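Category: Web design software | Page templates | Layout systems

Daston (layout system)

Daston is a layout system for building websites from prepared page templates. It consists of a template format, a command-line compiler and a default set of page parts. A Daston site is compiled ahead of time into plain HTML and CSS files, which can be placed on any web server. The system was written by Lionel Hartley and Shaohua Lu and is maintained by the software firm Banby.

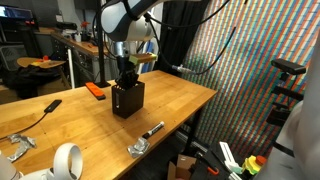
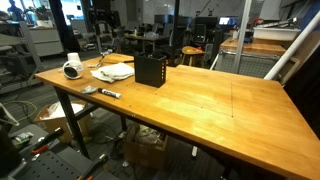
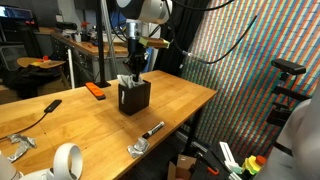
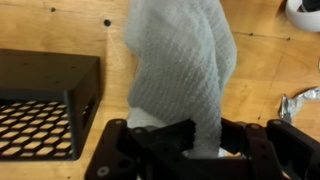
Fourth picture: light gray terry towel gripped at its lower end by a black gripper.

Background

Daston grew out of an older in-house tool called Divwood, which Hartley had used to produce small brochure sites. Divwood stored each page as one complete file. A change to a shared part, such as a menu or a page foot, had to be repeated in every file by a search-and-replace script. The script matched on exact text and failed without warning when a page had been edited by hand.

Lu rewrote the tool so that shared parts were kept in separate files and joined at compile time. The first version released under the name Daston kept the old Divwood file names, and some of them (for example, head_a and foot_a) are still used in the default set.

Template format

A Daston template is a text file with two sections, divided by a line of equal signs. The upper section lists settings, one to a line. The lower section holds HTML with named slots. A slot is written as a word between two percent signs and may contain letters, digits and underscores. Slot names are case sensitive.

Slots are of 3 types. An open slot accepts any HTML. A text slot accepts plain text only, and the compiler escapes angle brackets and ampersands in it. A part slot is filled with the content of another file. The type is declared in the upper section. A slot with no declared type is treated as a text slot.

Part files may contain slots of their own. Nesting is allowed to a depth of 12, after which the compiler stops and prints the chain of files it has opened. The limit is fixed in the source code and cannot be changed by a setting. It also serves to catch parts that refer back to themselves.

Grid

Page layout is based on a grid declared in the settings section. Columns are given as whole numbers, and the compiler turns them into percentage widths. Gutters are given in pixels and are taken out of the column width. A block may span any number of columns in its row, but it may not begin in one row and end in another. Layouts that need a tall block beside several short ones are made by nesting a second grid inside the first.

On narrow screens all columns are stacked in source order. The width at which this takes place is set by the narrow value. Earlier versions allowed a separate stacking order to be given for each row. The option was removed after complaints that keyboard focus moved through the page in an order that did not match the display.

Compiler

The compiler reads the site folder, builds a list of pages and parts, and writes the finished files to an output folder. It keeps a record of which page uses which part. When a part is changed, only the pages that use it are written again. If the record is missing or was made by a different version, the whole site is rebuilt.

In a test published by Dennis Horrocks, a site of 3000 pages was rebuilt in full in 310 seconds. Most of the time was spent on writing small files. Horrocks noted that a change to the default menu part has the same cost as a full rebuild on most sites, as the menu appears on every page.

Errors are reported with a file name and a line number. For errors inside a nested part, the line number refers to the part and not to the page being built, and users of early versions often looked in the wrong file. The page name is now printed as well.

Default set

The default set holds headers, menus, page feet, image rows and a contact block. The style rules were drawn up by Ľudovít Vlček. They use a single type scale and no background images. Color values are kept in one settings file, named paint, and may be replaced without editing the parts. The contact block contains a form but no code to handle it, and the site owner must supply a form address.

Engelbrecht

Engelbrecht is a companion program that displays a Daston site in a browser window and lets the user fill text slots by typing on the page. It was written by Jamie Hebden and is distributed separately. Engelbrecht does not edit open slots or change the grid. Changes are saved to the page files, and a copy of the previous file is kept with the ending .old. Only one such copy is kept for each page.

Versions

The current template format was introduced in December 2019 and is not compatible with Divwood files. A converter is included with the compiler. It handles menus and page feet but leaves tables unchanged, and nested tables are marked with a comment for correction by hand.

See also

Grid (web layout)
Static site
Page part
Template compiler

Last updated: January

Contact | Copyright notice | Back to top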